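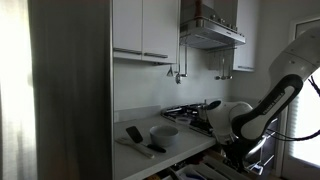

Kitchens > Home Skills > Chapter 3
Grovton Home Skills Reader, August
Reading time: 3 minutes

A small kitchen asks you to think about reach before you think about anything else, and I do hope you'll be patient with me while I linger on that word! Reach is how far your hand travels from the burner to the tool it wants. Ladles hung on a bar under the range hood are close to the stove and leave the drawers free for the things you use once a month.

When I moved into my first apartment on Jarman Street, I kept every spoon I owned in one deep drawer (you can imagine the rattling), and I must have burned over 14 pots of oatmeal while digging through it.

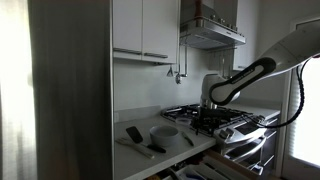 A rail cured me of that, and it may well cure you too. In this chapter we'll plan one together, beginning with the wall behind your own stove.

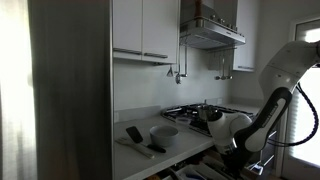 Figure 3. Utensils on a rail, with a lidded pot on the stovetop.

Before you read on, write down the tools you reach for at supper.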